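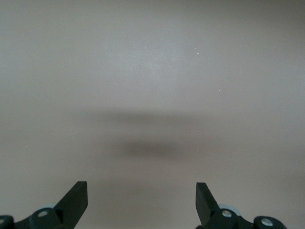
Figura 1. Superficie de la mesa, gris cálido y mate, con una sombra difusa.

Mayo. Por Volkan Yüksel

Proyecto Hullgate: orden en la mesa de trabajo

Dedicamos unos 80 minutos a decidir qué merecía quedarse sobre la mesa. El estuche de Edcombe perdió la votación por 2 votos. La limpieza se puntuó sobre 100, y las motas de polvo restaban, por pequeñas que fueran. El grupo pidió revisar la escala; el profesor, la bayeta.

Contacto: taller Wadska | © Proyecto Hullgate | Volver arriba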